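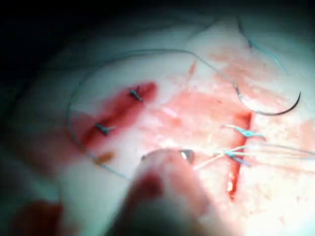
Flat iron damage on shoulder length hair – cut it all off or wait it out?

Posted in Hair Care > Heat Damage

Marwa_T

My hair sits just past my shoulders and the bottom four inches are fried. I straightened it almost every morning for two years with a Linier iron that only has one heat setting, and I never used any kind of heat spray. The ends are dry, they snap when I brush, and they won't hold a curl or lie flat anymore. The top half still feels normal. My natural hair is wavy, medium thickness, and a little oily at the roots.

I stopped using the iron in May. Since then I've been using the Tirum repair mask twice a week, and my hair feels soft for a day and then goes right back to how it was. A lady at the salon told me I need four inches off, and that would put me at a long bob. I have a round face and I had a bob in high school that I hated. She also offered me a smoothing treatment that costs more than I want to spend.

Has anyone saved ends like this without a big cut? If I do have to cut, is there a shape that works on a round face? I have to wear it tied back at work, so it can't be too short to reach an elastic.

Elias Obeidat

I cut hair for a living, so take this as general advice from someone who hasn't had his hands in yours.

Ends that snap when you brush them are not going to come back. Hair has no way to heal once it has grown out of the scalp. A mask coats the outside and makes it feel smoother, and then that coating washes off. That's the one good day you are getting. It's fine to keep using it, but once a week is plenty, and keep it off your roots if they get oily.

You don't have to lose all four inches in one sitting. What I do with a lot of clients is take an inch and a half now and then an inch every six or seven weeks. Hair grows close to half an inch a month, so your length stays nearly the same while the bad part gets shorter. The downside is that you live with damaged ends longer, and splits can travel up. If you find them splitting higher than the four inches, stop waiting and cut.

For a round face, ask for the front pieces to land below the chin. A bob that ends right at the chin or the cheek is what makes a round face look wider, and I would guess that's what you had in high school. A side part helps too. Tell them you don't want a lot of short layers – with wavy hair those puff out at the sides, and they won't stay in a ponytail. One length with a little taken off around the front will tie back fine at collarbone level.

On the smoothing treatment, skip it for now. Most of them are sealed in with a hot iron, and your ends have had enough of that.

When you do go back to heat, get an iron where you can set the temperature. Start low, go over each section once, and make sure the hair is completely dry first. If you hear a sizzle, stop.

Other small things that help: a wide comb on wet hair, starting from the bottom. A soft fabric tie instead of a tight elastic, and move it up or down from day to day so it isn't pulling on the same spot. Blot with a T-shirt after the shower.

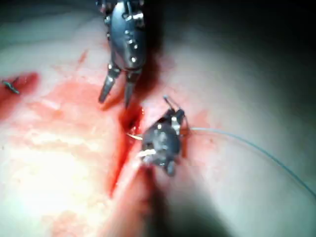 Jolene says she went the slow route with the same kind of damage and wouldn't do it again. It took her most of a year, she wore it in a bun the whole time anyway, and the day she finally had the last two inches cut she wished she had done it at the start. She adds that collarbone length does reach an elastic, but you may need two clips at the sides for the first month.

pepper_and_salt

stasiv oil on the ends every night, small amount, braid it and go to bed. worked on mine. mine was bleach though not an iron so I don't know if it's the same. don't buy the pimska one, it made my pillowcase greasy and smelled like candles

Marwa_T

Thank you all. I booked a trim for an inch and a half and asked for the front to stay below my chin. If the ends still snap after that I'll do the rest at once. The iron is in the closet.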